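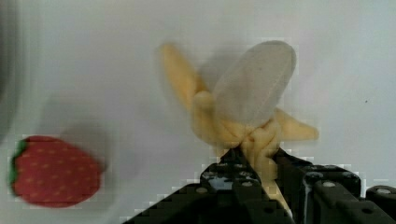
**Week 2 handout: Sorting a Kitchen That Isn't One**
Play Materials and Early Categories, Dec 3, 2020
Felicidad Lagman (tutorials: Dexter Macaraeg)

Bring this back next class. Last time 30 went out and 18 came home, and I am not made of toner.

### 1. What goes with what

Give an adult a table of pretend groceries and dishes and they will put the food on one side and the dishes on the other, then look up for praise. Preschoolers have other ideas. Some sort by colour. Some sort by who would be friends. A fair number put everything in the biggest container on offer and consider the matter closed.

Terms you need for the tutorial:

- **Taxonomic:** same kind of thing. Banana with orange.
- **Thematic:** things that turn up together. Pan with spatula.
- **Perceptual:** looks alike. Red with red, and never mind what it is.

Readings use "thematic" and "script-based" as though they were the same. Remedios Yap thinks they aren't and will tell you so at length if you catch her in November, when she has no marking.
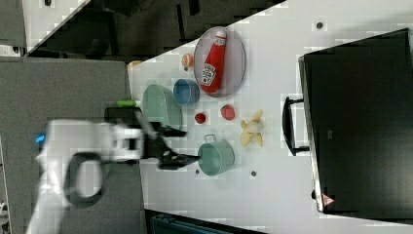
Colour is the trap in any set like ours. Ketchup and strawberries are both red, so a child who puts them together may be sorting by colour or may simply hold strong views on condiments. You won't know until you ask, and then you'll get a story about a dog.

### 2. Layout before sorting

Spread the items out so that no pair is favoured. Leave some bare table for the child to sort into. We are not good at this, as a rule, and neither is anyone in the Tan reading. 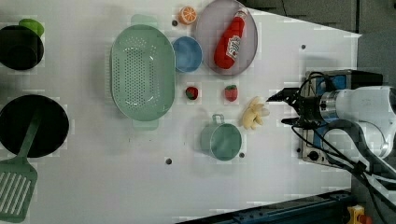 *Fig. 1. Mixed layout from above. The spatula is already in the frying pan, a thematic pair before anyone has sorted a thing.*

Exercise: write down one taxonomic, one thematic and one perceptual grouping for Fig. 1. Then write down the one you'd do at home. Banafsheh Karimi's group handed in "dishwasher, not dishwasher" and got full marks.

### 3. The problem of the plate

A plate is a member of the dish category and also a place to put things. Once something is on it, children tend to treat the two as a unit and move them together. Is that a sort, or is it lunch? Code it as **P** (placed) and carry on.

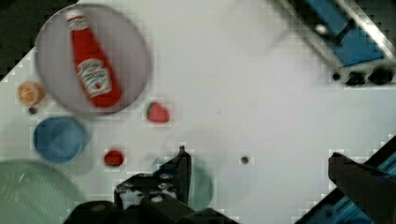 *Fig. 2. Ketchup on the plate. Code P.*

For tutorial: sections 1 to 3, plus pp. 30–38 of the Tan reading. Skip the footnotes, they're mostly a quarrel with Akel.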